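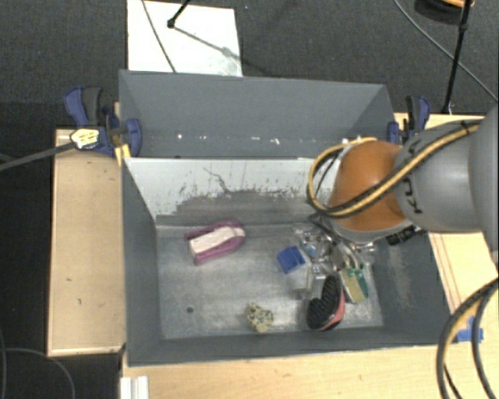 Massawe Clinic Hours, data card and readme

Hi, and thanks for opening the readme before the spreadsheet! This is a table of the posted and observed opening hours of 81 public and mission-run clinics in Brerkosari district. I started it because my aunt walked to the Ernach clinic three times in one week and found the gate locked each time, with a sign saying it was open. I wanted to know if she was unlucky or if the signs were wrong. (The signs were wrong.)

I'm Joyce Athumani. I used to do records at a maternity ward and now I do records for fun, which tells you plenty about me.

What you get

hours.csv is the main file. It has 1,807 rows, and each row is one clinic, one service and one day of the week. A clinic with a weekly baby-weighing session and a daily outpatient desk will have several rows, so please don't count rows and tell people that's how many clinics we have. A newspaper did that with the first release and I had a long afternoon of it.

clinics.csv has one line per clinic: name, ward, who runs it, whether a license certificate was on the wall where patients could see it, and the year printed on the certificate if I could read it.

notes.txt is the messy one. It's my call notes, cleaned up a little, with names of nurses and patients taken out.

Columns in hours.csv

clinic_id: matches clinics.csv. The ids skip in places where I merged two entries that were the same building.
service: outpatient, antenatal, child_weighing, vaccination, dental, lab. Only 6 values, all lowercase.
day: mon to sun, no spaces.
posted_open, posted_close: what the sign says, 24-hour clock.
seen_open: when somebody first got served, if we have it. Lots of blanks!
source: visit, call or sign. "Sign" means I copied the board and checked nothing.

Blank means I don't know. It never means closed. Closed is written out as the word closed, and I went back through the whole file to make sure of it after I caught myself doing it both ways.

How it was collected

Mostly by telephone. I made 700 calls, some to the clinics and many more to people who live near them, and I kept a plain log of who picked up. Around Ernach I went in person, usually by bus, and sat on the bench with everyone else until the desk opened. For the river wards I relied on two retired nurses who know every gatekeeper by name and would rather not be named here, so they aren't.

I asked the same four questions every time: what does the board say, when did you last go, when were you seen, and was there anything you came for that they couldn't do that day. The fourth one isn't in the CSV. It's in notes.txt, and it's the part I'd read first if I were you.

The date stamp on this release is 18 August 2018. Anything that changed after that isn't in it.

Things that will trip you up

Lunch. Some clinics close for lunch and some say they do and don't. I only recorded one open and one close per day, so lunch is lost. I'm sorry, I should have split it from the start and by the time I saw it I had too many rows to go back.

Dental. It's a traveling dentist at most places, and the posted day is more of a wish. I'd drop dental if you're averaging anything.

Certificates. A certificate on the wall tells you there is a certificate on the wall. I didn't check any of them against the district register, and I would really hate to see this column used to accuse a clinic of running without a license. Plenty of perfectly legal places keep theirs in a drawer so it won't fade. If you want to know whether a facility is licensed, the district health office has a counter for that, and they were polite to me both times.

June. Rows collected in June lean heavily on the wards near the main road, as the rains had the others cut off. I didn't weight anything to fix it.

Spelling. Clinic names are as painted on the building. Some of them are painted two ways on the same building, in which case I took the bigger letters.

Cleaning

I used a little script called Dundik, which a cousin wrote for sorting church membership lists and which happens to be very good at spotting the same place entered twice. It lowercases everything, strips stray punctuation and shows you the pairs that look alike. You still have to say yes or no to each one by hand. It's in the tools folder with its own readme (shorter than mine, lucky you). It doesn't need anything installed beyond Python 3.

What I'd love you to do with it

Print it! Make a one-page sheet for your ward and tape it up at the bus stop. Compare posted hours with seen hours and take it to the next ward meeting. Please don't rank the nurses with it. One person covering outpatient, antenatal and the pharmacy window is going to open late sometimes, and the file can't tell you who was out on a delivery all night.

License and credit

Use it for anything, change it, share it. Credit "Massawe Clinic Hours" and say which release you used. If you fix an error, send me the row and how you know, and I'll put it in the next one.

We use cookies to remember your settings and count visits. By continuing to browse you accept this. Accept / Manage settings

3 comments

pwani_reader
Antenatal at our clinic moved to mornings and the board was never repainted. Do you want that as a correction or a new row?

Joyce Athumani
New value in seen_open please, leave the posted time alone! The gap between them is what I'm after. And thank you.

T. in the river wards
Opened the csv in my spreadsheet program and all the clinic ids lost their leading zeros. Importing the column as text fixed it. Maybe add that to the tripping up section?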